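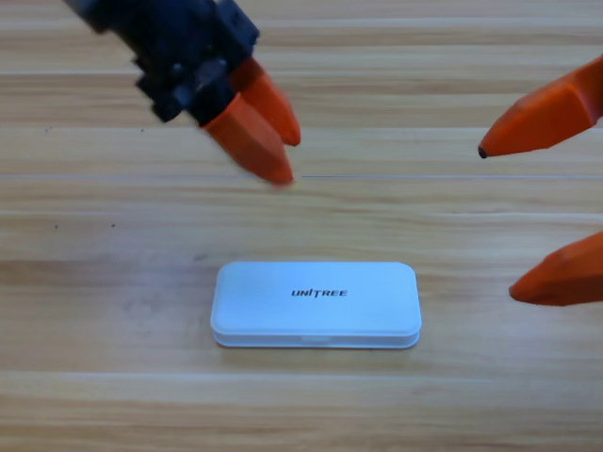

Case shut on the bench, both grippers over the wood.

2021-07-20, Mensah trial notebook, kept by Noémi Oláh

Well, the Mensah kit has been with us long enough now that I ought to write down what I think of it before Stullov ring and ask, as they surely will (they have been very patient, and they did lend us the thing for 60 days without a deposit). It is the two-arm package with their pencil case task, and I have grown rather fond of it.

Setting up was kinder than I feared. I had put a whole morning aside and was drinking tea by eleven. The manual runs to 208 pages, of which I have read the bits with my own pencil marks beside them, and the section on homing the wrists could do with a rewrite. Dundel, whose kit we had in June, explained the same job on one sheet. I do wish they would all borrow from one another!

Things I want to remember about the marker work:

1. Bring both markers in low, one from each side of the open case. The green and white one tilts up a little towards the right in the left gripper, so watch its height before going over the rim.
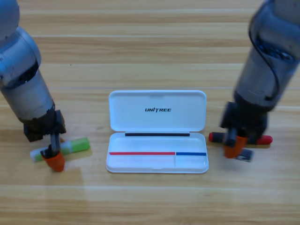
2. Keep the lid well back. The fingers need more room over the tray than the drawings suggest, and I have asked Stullov whether the approach angle can be changed in the settings or only in the script.

3. Go gently between the erasers. The gap is narrow for that orange fingertip, and I would like slimmer ones on the spares list.

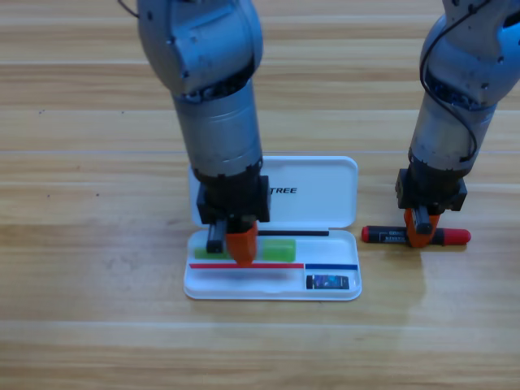

Left gripper down between the green erasers, right one holding the black marker.

On the money side, the Mamano service plan is 41 a month, with a 200 joining fee that I think we can talk them out of. I'd take the plan for the first year all the same, mostly for the telephone help.

Still to do: label the cables, find my good screwdriver, and write to Stullov about the fingertips.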